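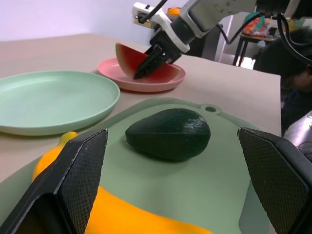
The Watermelon Run

Zainab Tijani had booked the test kitchen until six, and at twenty past four the left arm was still thinking about the avocado.

"It does that," said Hammont, who had driven over from Distmont to watch. He had a coat on and hadn't taken it off all day.

"It's a new shape for it," Zainab said. "It had pears all morning."

The job was simple to write down. Fruit on the pink plate, vegetables on the green one, board left clear. Mekano wanted to put the arms into canteens and, after that, people's homes, and Distmont owned 31 canteens. Hammont had been sent to say yes or no.

The other arm had done the watermelon. It had come in high, dropped slowly and let the slice down on one corner, and the slice had fallen over sideways onto the pink plate with a slap. Hammont wrote something in his notebook.

"Is that a pass?"

"It's on the plate," said Zainab.

"My mother would have wanted it the right way up."

She marked it as a pass. On the screen the total for September went to 2,208. She had set most of those up herself, putting the food out, taking it away and putting it out again. In the same time she could have fed a school. She had said this once to her manager, Iyamu, and he had laughed and then asked her to keep it out of the report.

The left arm went down. Its fingers closed on the avocado, and the avocado turned over and rolled up against the squash.

"Again," said Hammont.

It tried again. This time it got hold and lifted, and the avocado went up in the air and stayed there. The arm swung towards the green plate, stopped, swung towards the pink one, and stopped.

"What's the matter with it?"

"It doesn't know if it's a fruit."

Hammont looked at the avocado for a while. "Well, which is it?"

"It's a fruit. But the people who labelled the pictures mostly put vegetable."

"I'd have put vegetable."

"So would I," said Zainab.

They waited. A van reversed in the yard. After 30 seconds the arm timed out, as it was meant to, and went back and laid the avocado on the board where it had been. It did this very gently. It was the best thing it had done since lunch, and there was no box on the form for it.

"How long would that take you?" Hammont asked. "The whole board."

"Ten seconds. Less if I didn't care about the plates."

"And what does one of our people do in a shift? Eight hundred covers, at the big site. 800, and the washing up." He shut the notebook. "I can't tell them yes."

"No."

"I might tell them next year."

"You told them that last year," Zainab said. "I read it."

He nodded and asked where he could get a cup of tea. She told him the machine on the first floor was broken and there was a kettle by the sink. He went and filled it himself.

Zainab picked up the avocado and pressed it with her thumb. It was ready. She found a knife, cut it in half and ate it standing up with a spoon, then took another one out of the bag and set it down on the board in the same place. She pressed start.

Recent stories
The Night Porter's Bicycle
Two Rooms Over the Chemist
Salt for the Steps
A Lift as Far as the Bridge
Monday at the Tile Works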